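The Long Reach: Building a Kitchen Arm in a Shared Workshop

FEATURE

The Sirnden workshop in Vamoldale occupies the ground floor of a former seed merchant's. It has 70 members, most of whom come to use the lathes, the kiln or the large bench saw. At the far end, behind a half-height partition, a smaller group has spent much of the past year on a machine intended to open a kitchen cupboard.

The project is known as Nyamweya. Its stated purpose is to produce a robot arm that can be assembled by competent amateurs, maintained with ordinary hand tools and used in a domestic kitchen by a person who has difficulty reaching above shoulder height. The group does not plan to sell the arm. Drawings, parts lists and control software are to be released to members of other shared workshops once the design has been settled.

Work began with the shoulder. This joint carries the weight of everything beyond it, and the first version, driven by a toothed belt, was withdrawn in August after the belt was found to skip under load. The present shoulder uses a closed gearbox bought second-hand and stripped, cleaned and regreased at the bench. The elbow and wrist were simpler. Both are housed in printed shells, sanded by hand, with the wiring carried inside so that there is little for a sleeve or a tea towel to catch on.

Members who have taken part describe the sanding as the longest single task of the build. The shells came off the printer with a visible ridge at each layer, and the group had set itself the rule that no outer surface should hold flour or grease. Three grades of paper were used, followed by a filler primer and a further pass by hand. A record of the hours was kept for the first few weeks and then abandoned.

A rehearsal on the screen

The workshop possesses no kitchen beyond a sink and a kettle. To build one for testing was considered and rejected on grounds of space, and it was agreed that early trials of movement should be carried out in simulation. A model kitchen was accordingly prepared on a desktop computer, using a package of control and rendering tools which the group has written for itself and named Zasico.

The room on the screen is furnished to a modest degree. Cupboards and handles were modelled first, and objects were then placed on the worktop so that the arm would have something to avoid. The group holds that an empty counter teaches very little. Kitchens are crowded places, and a movement that is safe over bare stone may be quite unsuitable when there is a glass bowl in the way.

The software treats a cupboard door as a panel on a hinge, with a certain amount of friction and a limit to how far it will swing. These values may be altered between runs. A series of 300 runs was completed with the friction set low, and a further 50 with it raised to resemble an old hinge in need of oil. The second series is regarded by the group as the more useful. A stiff door places a sideways load on the fingers which the low-friction runs had not revealed, and the finger pads have been redrawn as a result.

Viewpoints are also varied. A position that gives a clear view of the worktop may be of little value for judging the edge of a door, and in a narrow corner much of the picture can be taken up by whatever stands nearest. The program therefore stores several views of the same corner, including those in which very little of the room can be seen. Members review them together in the evening, usually from six o'clock, when the saw is switched off and conversation becomes possible.

The question of the door

Opening a cupboard is a less simple action than it may seem. A person commonly takes the handle, draws the door a short distance, and then lets go and pushes from the edge or from behind. The hand changes its hold without thought. An arm must be given some means of doing the same, and two approaches have been considered at Sirnden.

The first keeps the fingers on the handle throughout and asks the whole arm to follow the curve of the door. It is orderly and easily described in software, but it demands a long reach and a clear floor. The second releases the handle early and works against the door itself. It requires less room, though the point of contact is harder to predict, and a finger placed too near the hinge has to push much harder for the same result.

No final choice has been made. The group's working paper, now 10 pages long, recommends that both methods be retained until the physical arm has been bolted to its stand and tried against a salvaged wall unit. That unit has been hung on a timber frame beside the partition, at the height of an ordinary kitchen cupboard.

The following views come from the simulated kitchen.

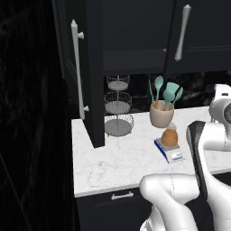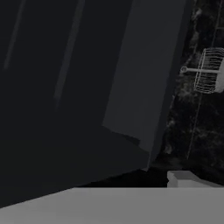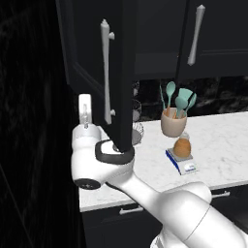

Şengül Sönmez takes a more cautious view of the method, and has argued that rehearsal on a screen should be brought to a close sooner than the working paper proposes. A modelled hinge, in her opinion, will always be better behaved than one that has spent twenty winters above a cooker, and the fingers ought to be tried on real timber before any more time is given to software. She would also like the handle method dropped for narrow kitchens, her own being one of them, where there is hardly space to stand while a door is open.

Her remarks have been attached to the working paper. The group meets next to settle the pattern of bolt holes for the stand, and the finger pads are to be cast in a softer rubber before then.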